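**PRESS RELEASE**
**For immediate publication**

# Tatulix asks users of the Undlow two-arm bench cell to stop using the Resume function

Gernside, July. Tatulix informs its customers and the public about a fault in the control software of the Undlow bench cell. After a pause, one of the two arms can make a movement which the operator did not ask for. No person was hurt. We ask all users to follow the instructions in this release until the corrected software is installed.

## What happened

The fault was noticed in our test room in Gernside during a long trial of work with small household and laboratory items. In this trial the two arms handle tubs, lids, cups, droppers and scoops, partly with water. The operator pressed Pause, waited, and then pressed Resume. The left arm did not continue from the place where it had stopped. It first repeated the end of an older movement, over a distance of 72 millimetres, and only then went on with the task. The gripper touched the rim of a tub and pushed it against the right arm. Some water was spilled on the work surface and the trial was ended with the emergency stop.
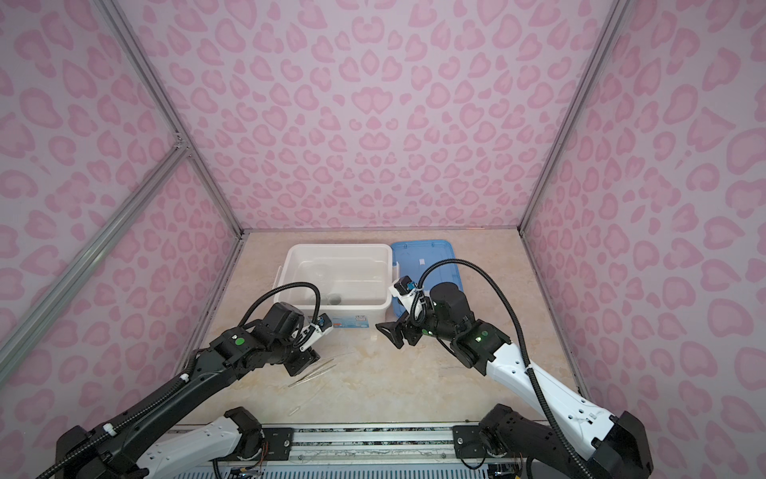
The emergency stop worked as it should, in this case and in all later tests. It does not use the same part of the software as the Pause button. Customers can continue to trust the emergency stop, and it must be used whenever an arm moves in a way that is not expected.

## The cause

When the cell is paused, the commands that are still waiting should be deleted. In software version 7 this is done for the right arm, but for the left arm it is done too late if the pause is longer than 2 seconds. The left arm can then receive old commands together with new ones. The speed limit stays active during the false movement, but the position check between the two arms does not. For this reason the arms can touch each other, or can push an object that stands between them.

We repeated the pause and resume sequence 1000 times, with empty grippers and with a tool in the gripper. The fault appeared in both conditions. It was more difficult to see when the arm was almost at rest before the pause, and we believe that it has been present in earlier trials without being noticed. We regret this. Our release test for version 7 included only short pauses, which was a mistake on our side.
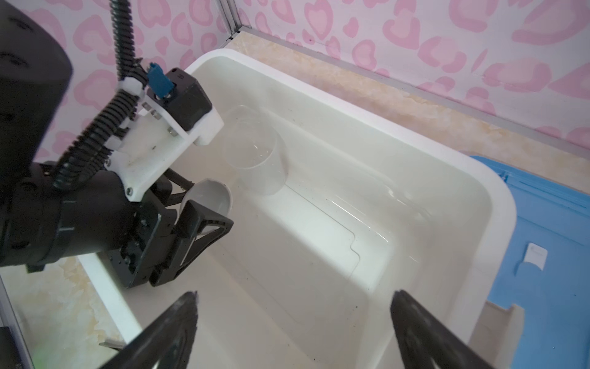

*A gripper holds a light grey scoop near a clear cup standing in the white tub.*

## Which cells are concerned

All Undlow bench cells with software version 7 are concerned, also those which were updated from an older version. The version number is shown on the start page of the operator screen. Cells with older software do not have the fault and should not be updated at present.

The mechanical parts of the cell, the grippers and the wrist cameras are not the cause, and it is not necessary to send any part back to us.

## What users must do now

- Do not use Resume after a pause. End the task, send both arms to the home position and start the task again.
- Keep hands out of the enclosure while the cell is paused. A paused cell must be treated as a cell in motion.
- Before you reach inside to move a tub or pick up an item, press the emergency stop.
- Remove glass vessels from the work surface. Plastic vessels may stay.
- If liquid has been spilled, switch off the main power before cleaning, and look also at the rail and the cables at the front of the bench.

If an arm has already touched the other arm or a fixed part of the enclosure, please check the cable hoses and the camera brackets on both wrists before the next start.

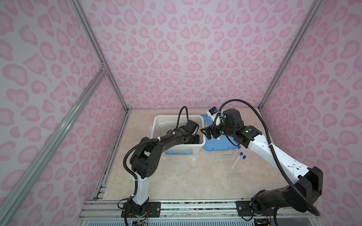
*Both arms at the bench, with the left gripper inside the white bin.*

## Corrected software

The correction is ready and is now tested by Awasthi, an independent test laboratory which has no part in the development of our products. We will send the new version to customers only after Awasthi has finished its report. A shortened form of this report will be open to everybody, also if the result is not good for us.

Customers will receive the installation file and a printed notice for the bench. The installation can be done by the user. Our service team can do it at no cost where this is preferred.

## About Tatulix

Tatulix develops and builds two-arm bench cells for research and training. The company has its office and test room in Gernside.

**Contact for press and customers:** Tatulix, Product Safety Office, Gernside. Please write "Undlow version 7" in the subject of your message.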